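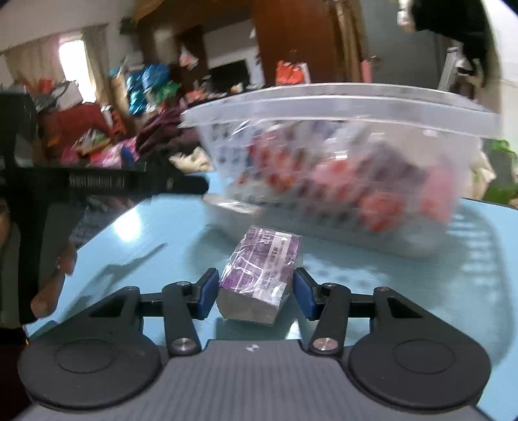

Small satellites need a deorbit rule they can fail

September 5, 2018

Operators of small satellites in low Earth orbit are expected to remove their spacecraft within 25 years of the end of the mission. Most of them say they will. The statement is made in the license application, usually in a short annex with a plot of altitude against time, and it is rarely looked at again. My argument is that the annex should be replaced by a test, and that the test should be one an operator can fail while the satellite is still working.

Consider how the plan is written today. The applicant picks an orbit, enters a mass and a cross section, and runs a decay model. If the orbit is low enough, drag does the work and no propulsion is needed. If it is higher, the applicant states that a thruster or a drag sail will be used and gives a probability of success. That probability comes from the supplier. It is a design figure, often for a unit with little or no flight history, and it carries the same weight in the application as a figure backed by many years of data.

Callside's filing in August is a fair case to look at. The company wants 142 satellites at an altitude where natural decay would take far longer than 25 years. Each one carries a single electric thruster from Previvov. The filing gives the thruster a high chance of completing disposal and treats failures as independent of each other. They would be nothing of the kind. All 142 units share one design, one production line and one set of control software. A fault in the valve driver would be a fault in every satellite, and an average taken over the fleet hides this.

I do not single out Callside because it is careless. Its filing is longer than most and its collision analysis is good. The weakness is in what the form asks for.

What I would put in its place is simple to state. First, an operator should launch no more than a small share of a constellation before showing, on orbit, that the disposal system works. The showing should be a real maneuver: lower the perigee by a set amount, hold it, and report the tracking data. Second, the maneuver should be repeated on a sample of satellites each year, including the oldest. Third, if the sample falls below the stated success rate, launches stop until the operator files a corrected estimate and a reason to believe it.

The usual objection is fuel. A maneuver that lowers the orbit has to be undone if the satellite is to go on earning money, and both legs use propellant. Steiner, which builds buses in the 315-kilogram class, has argued that yearly checks would shorten service life enough to hurt the business case. I think the cost is overstated. Electric thrusters already fire often to hold station, and a short descent and return can be planned into the same budget. For a bus of that size the extra propellant is a design line like any other, and it is far cheaper to carry at the start than to regret later.

A better objection is that station keeping already proves the thruster works. In part it does. But disposal is a long burn made late in life, with aged batteries, worn solar cells and sometimes a failed reaction wheel. A satellite that can hold station may still be unable to point correctly for the weeks that disposal needs. The yearly sample should be drawn with that in mind — the newest units tell the regulator very little.

Tracking is the other half of the matter. The ground station at Dradirley logged some 2,972 passes of small spacecraft last season, and the quality of the orbit data varied a great deal with object size. A check that relies only on the operator's own navigation data is a weak check. Independent tracking should be a condition of the license, paid for by the operator, with the results published in a plain format.

There is also the question of satellites that never work at all. Units dead on arrival cannot dispose of themselves by any means that depends on a command link. For these the only dependable control is the insertion altitude. Launch low, check out the spacecraft, and raise it only when it responds. The added time to reach the final orbit is a matter of weeks or a few months, and a dead unit left at the low altitude comes down on its own.

Regulators will say they lack the staff to review yearly data from every operator. The load can be kept small by exempting satellites that decay within five years without help, which would take out most student and test missions. The remaining filings would be few, and they would come from the companies best able to prepare them.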